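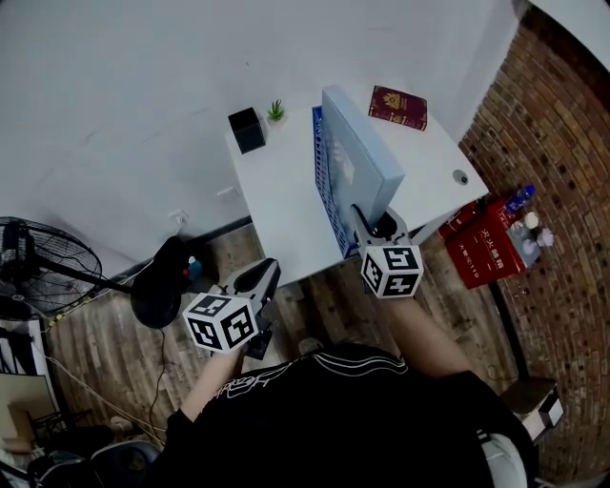

Home Organization, Short Course
Handout for Unit 5: The Desk and the Small Container
Marwood Adult Learning, Olatgate

Before you read this handout, please have your notes from Unit 4 (drawers) near you. Some words are the same and I will not explain them again.

1. What the unit is about

In this unit we work only with the top of the desk. Drawers, shelves and cables under the desk are not included. The goal is that a student can take a desk with mixed things on it and bring it to a state where a person can sit down and write a letter without moving anything first.

2. Kinds of things on a desk

We divide the things in four groups.

Staying things. These live on the desk. A small plant is a staying thing, also a lamp or a pen cup. They go to the far edge or to a far corner, where the arm does not pass.

Working things. Paper, notebook, keyboard. They take the middle.

Visiting things. They came to the desk for some reason and did not go home. An empty box is the most common visitor. Cups are the second.

Documents of value. Passport, contract, birth certificate. A booklet of this kind is thin and it hides easily behind a box, so we look for it first and put it in its permanent place before we touch the rest. In the February group two students packed a document together with old packaging, and we lost a good part of the lesson to find it again.

3. The crate

A plastic crate with openings in the side is good for this work. You can see from outside what is in it, and dust does not collect so much. The McKinnon book (chapter 6, on the reading list) prefers closed boxes with labels. I agree with this for a closet. For a desk I do not agree, because people forget what is in a closed box after a short time.

Choose the crate by the biggest thing that must go in. A tall narrow box has three possible positions:

Standing. It takes little floor of the crate but it can fall.
Lying flat. It is safe, but covers everything below.
Leaning. It is acceptable only if the crate wall supports it.

If the box rests half on the rim and half outside, it is not stored yet. Hold it at the lower end, bring the lower end inside the crate first, and then let the upper part follow. Students often push from the top, and then the crate slides on a smooth desk.

4. The order of work

Take out documents of value.
Move staying things to the far edge.
Put the crate on the left or the right side, opposite to your writing hand.
Fill the crate with visiting things, large ones first.
Wipe the free surface.
Return the working things.

Keep the cable hole free, if your desk has one. Do not put the crate over it.

5. The floor near the desk

The floor belongs to Unit 7, but please make one check now. A standing fan, a stool or a bottle near the desk should not be where the chair moves. If you use a fan, turn it off before you sort paper.

6. Practice at home

Work on your own desk for 10 minutes, not longer. Write down each visiting thing and the room where it belongs. Then write a short text of almost 400 words about one thing that was difficult to place, and what you decided. It may be in simple language. Bring it on paper on 16 September 2026.

For those who use the Darkance planner sheets: fill in the sheet "Surfaces" only. The sheet "Paper" comes with the next handout.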